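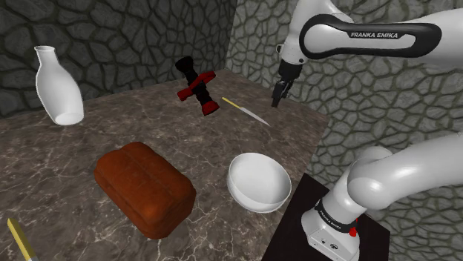
Ticket 1537 - Fractions worksheet marks correct answers wrong
Product: Sornine Practice (student view)
Site: Skarno Tutoring
Opened: Tuesday, July 7, 2020
Priority: Low (disputed by the student)

Reported problem
Student types 6/12 as 1/2, as instructed, and gets a red X. Types 0.5, gets a red X. Types "half" out of spite, gets a red X, which is fair.

Log
Reloaded the page. Same X, slightly faster.

Tried another browser. No change. Tried the tutor login and 1/2 was accepted at once, so the software trusts adults.

Compared the two accounts. Student account is set to the Pelletier workbook, where question 2 wants the answer as a mixed number. There is no mixed number for 1/2. Entered "0 1/2" and got a green check and a small trumpet.

Switched the account to the Brurkeck workbook, which the student should have been on since November. 1/2 accepted. 0.5 accepted. "Half" still refused.

Fix
Settings, Workbook, choose Brurkeck, Save, then log out. Skipping the log out puts the old workbook back without a word.

Still open
Old scores do not regrade themselves. Student has asked for the points back, in writing, with the total worked out as a fraction in lowest terms. Passed to Sornine - waiting on a reply.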